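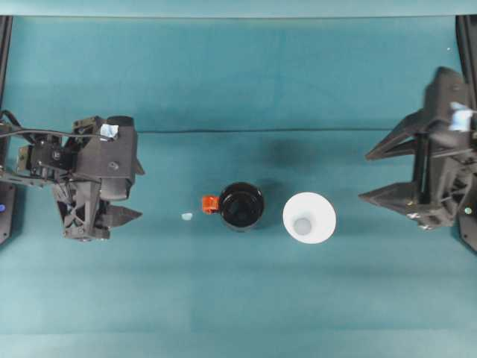 Open day at Fevar, Tuesday afternoon

Fevar sells mugs, cups and small tableware to cafes and office kitchens. The company opens its building to customers and neighbors every February, and this year I signed up for the 1:30 tour. I had been buying from them for two years through the catalog and had never seen the place.

Parking is on the Zapata Street side. The main lot was full when I got there, so I used the overflow lot behind the tire shop and walked back. Check-in was a folding table inside the front door with name stickers and a bowl of mints. They took 150 sign-ups for the day and split us into groups. Ours left a few minutes late.

Leilani Ambrose led our group. She runs customer orders and has been there long enough to remember the previous building. She talked at a normal volume, which meant those of us at the back missed some of it whenever a cart went by.

We started in the warehouse. Fevar does not make anything on site. Stock comes in on pallets, gets opened and checked, and goes onto shelves by shape first and color second. The checking is done by hand. A person turns each mug over, looks at the base, runs a thumb along the rim and feels where the handle joins. Rejects go into gray bins and are sold at the door on Fridays. I asked what the usual fault was and the answer was chips at the rim, mostly from shipping.

The Flevo line takes up most of the first two aisles. These are the plain straight-sided mugs that many offices around here use. The catalog lists 91 color combinations, counting body and handle separately. Seeing them shelved together helped me more than the catalog ever has. The printed yellows are well off. If you order yellow, ask for a sample first.

After that we went through to the room where they look at colors and shapes. The tabletop there is teal, and I liked the black mug with the orange handle against it. Orange on black is not something I would have picked from a page, but you can spot that handle from the doorway. In a shared kitchen where everything else is white, that would be useful. I put it down as a maybe for our break room.

Someone in the group asked about handle size. Leilani's advice was to try a mug full of water before ordering a lot of them, and to have the person with the biggest hands in the office try it too. There was a sink in the corner for this and several people took her up on it. I found the tall Avano cups too narrow for my fingers. My sister, who came with me, had no trouble with them and bought four.

The last stop was packing. Small orders go out in cartons with cardboard dividers, and the mugs are set in upside down. Custom printing starts at 100 pieces per design, and the order form now has a box for handle direction, so a logo can face the drinker or face outward. I did not know that was a choice.

Coffee and sheet cake were set out by the loading door afterward. You could drink from any mug on the cart and then buy it at a discount if you wanted.

The tour took a little over an hour. The warehouse floor is cold in winter, so bring a jacket. There is one restroom, next to the front office, and the line for it was long at the end. The ramp at the front door is fine for a wheelchair, but the aisles in the back are tight. Sign-up for next year goes on their website after the holidays.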